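HOME ORGANISATION UNIT – Week 2 notes
R. Oyewole, tutor: Chaiwat Saengthong

Storage and how people use it at home

Recap from last week: most clutter isn't too much stuff, its stuff with no address. Everything needs a place to go back to. Readings are up, do Girard first.

Zones. Split storage by how often you reach for it.
Daily – between hip and eye level, no bending
Weekly – lower shelves, back of drawers ok
Seasonal – up high, or out of the room altogether (December boxes go here)

Doors vs open shelving. Big debate, will come up in the assignment. Open = faster, you see everything, but dust and visual noise. Doors = calmer room, but people forget whats behind them. Remember the door needs swing space too. Measure that before you measure the shelf!!

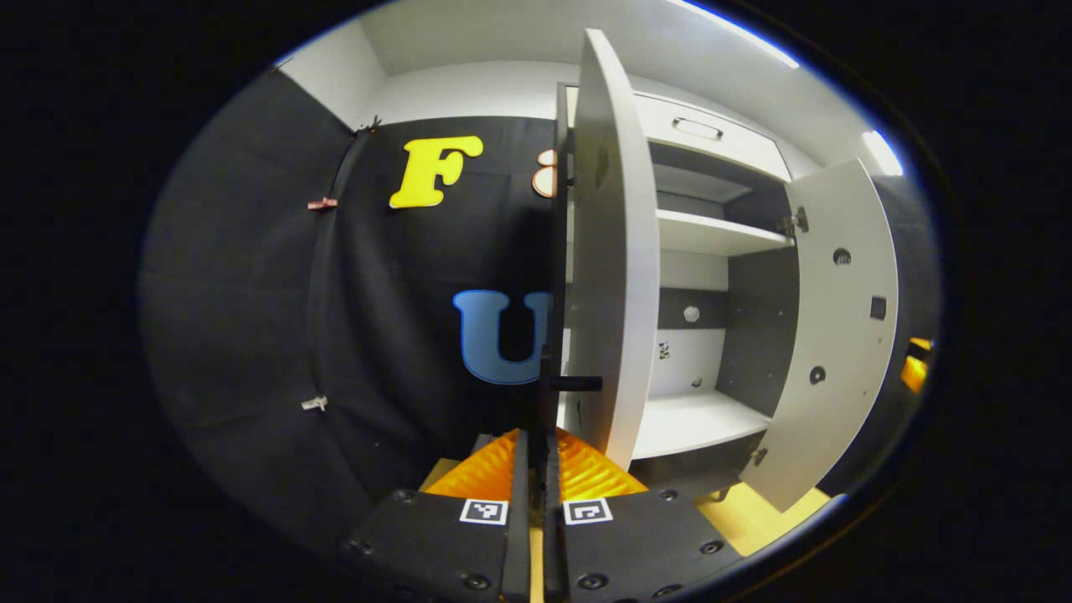

Fig. 1. White cabinet, left door open.

Case: the Rivusport flats. 700 mm clear in front of the kitchen cupboards, then residents added a table. Doors only opened part way, so the fronts filled up and the backs were never used. Fix was cheap – took doors off the lower units, moved the daily things there. Colour of the interior also matters more than you'd expect, dark backs hide small dark items.

Labels: plain words, big letters. Label the shelf and the container. If kids use it, pictures as well.

Assignment 1: pick one cupboard at home, log what gets taken out for 7 days, then redraw the layout. Sketch is fine, doesnt need to be to scale. Bring it to the tutorial, Chaiwat will pair you up.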